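Moving my mother's recipes out of the tin

Posted 7th September
Filed under: Kitchen, Family, Odds and Ends
Print this post | E-mail this to a friend

My mother kept her recipes in a Cudolard biscuit tin, the square kind with a hinged lid. When she moved to the apartment in Brastmont in March she gave it to me, and it sat on top of my refrigerator until I ran out of excuses. Over the summer I typed them all up. There are 492 of them if you include the ones that are only a title.

Most are on index cards. The rest are on whatever was near the phone: envelopes, the backs of bank slips, a page from a school calendar. A good number came from other women on her street, and she wrote their names in the top corner so she would remember who to thank or who to blame. The Fakhoury family cards are the neatest. Those came typed, on blue cards, with the oven temperature underlined.

My first plan was to scan everything and let the computer read it. That worked for the Fakhoury cards and for nothing else. My mother's handwriting leans hard to the right and she leaves the vowels out of words she uses a lot. "Btr" is butter. "Bttr" is batter. I had to call her about that one, after a cake that came out flat and greasy.

So I typed. I did eight cards a night after dinner, which is as many as I can do before I start skipping lines. I used a plain text file for each recipe and put them in folders by type. I thought about using one of the recipe programs, but I have lost things in programs before, and a text file will open on anything.
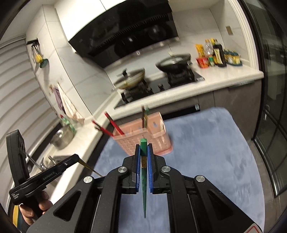 The hard part was deciding what to fix. She writes "a glass of flour" and she means one particular glass, which broke years ago. She writes "bake until done." In the end I left her wording alone and put my own notes at the bottom of each file, with a line of dashes between hers and mine. Where I have tested something, the note says so. Where I have only guessed, it says that too.

The glass, as near as I can tell, held a little less than a cup. I worked that out from her semolina cake, because Imad Nseir's mother had the same recipe from the same aunt and hers was written in cups. Imad read it to me over the phone and then wanted to talk about the syrup for half an hour. His family adds orange blossom water and mine adds rose. I have now made it both ways and I prefer his, and I have not told my mother.

Some cards I can't use at all. There is one that says "Clillari soup – like the other one but with more lemon." Clillari was a restaurant near my parents' first house. It closed before I was born and I have no idea what the other one was. My mother says she doesn't remember writing it. My father remembers the restaurant but only talks about the parking. I typed it up anyway.

There were also two copies of a pickle recipe that disagree on the salt by a wide margin. One of them has a stain across the number. I went with the other, and the turnips were fine, though a bit soft by the second week. Next time I would cut them thicker and keep them in the back of the refrigerator – the door is too warm.

If you are going to do this with your own family's cards, I have a few things I would do differently. Number the cards in pencil before you start, on the back. I didn't, and I typed the lentil soup twice. Keep the cards in the order you found them until you finish, even if the order makes no sense. Mine turned out to be grouped by who gave them to her, and I had already mixed up half the tin before I saw it. And call people with your questions early. I had a list of them by the end of July and my mother got tired of it before I was halfway down.

I printed the whole set at the copy shop for my sister, who does not like reading off a screen while she cooks. She has already written on it in pen. She crossed out my note on the stuffed zucchini and wrote "no" beside it.

The cards are back in the tin, and the tin is back on the refrigerator. I still have the envelopes to flatten out.

Recent posts
- Which onions keep and which don't
- Getting the smell out of a thermos
- A 900-page cookbook I have used twice
- Sharpening the bread knife, or trying to
- Notes on the Brastmont farmers market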